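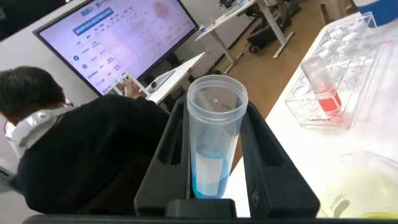 Photo: Nélida Paredes, Plelorthorpe wet bench

October, 14.20. Blue dye standard, second tube

Made up the second tube of the blue reference today. Clear tube, wide mouth, blue in the bottom third or so. Label patch is on the front, over the liquid, which hides most of the colour when the tube is read from that side. For the next set I want the label higher, or turned to the back. There is a small white dot near the top graduation and I propose we use it as the index mark for orientation: dot to the reader, every time.

Stock is Brovinell blue, batch 3547, the bottle Villalba sent over with the pipette tips. Diluted with deionised water from the tap by the sink. Mixed by inversion with the cap on, then left upright before reading.

Observations:

- Plastic is slightly ribbed. The ribs put faint vertical bands into the colour when lit from one side. Light from behind with the paper diffuser is better.
- Moulded graduations are hard to read against a pale background. I will not use them for volume. Weigh instead.
- No sediment after standing. Spun at 2000 rpm for five minutes as a check and found nothing at the bottom.
- A drop tends to hang inside the mouth after pouring. Tap down before capping, otherwise it ends up in the thread and then on the gloves.

Reading against the Wakard card: the tube sits between the second and third patches. Tube one, from the morning, sat on the third. I suspect the pipette, as I changed tips between the two and did not pre-wet the second. To be repeated with pre-wetting before either tube is used for anything.

Open points:

1. Caps. The spare caps in the drawer are from a different make and do not seat fully. Bin them or mark them.
2. Written label should carry batch, date and initials. Mine has only the batch in my own log at present. To be corrected.
3. Evaporation. With a mouth this wide I would not leave a tube uncapped for a whole afternoon. Plan: weigh one open and one capped, same fill, at the start and after 5 hours.
4. Height-adjustable desk: whoever raises it, please take the bottle off first.

Villalba asked whether the blue fades in daylight. No data. One tube could go on the windowsill and one in the cupboard, with card readings at the end of the month. Low effort, so I will set it up with the repeat.

16.05. Repeat not started. Tips of the right size are down to the last rack; reordered.

N.P.

2 comments | 0 shares
Plelorthorpe workshop notebook | Contact: Nélida Paredes | Back to top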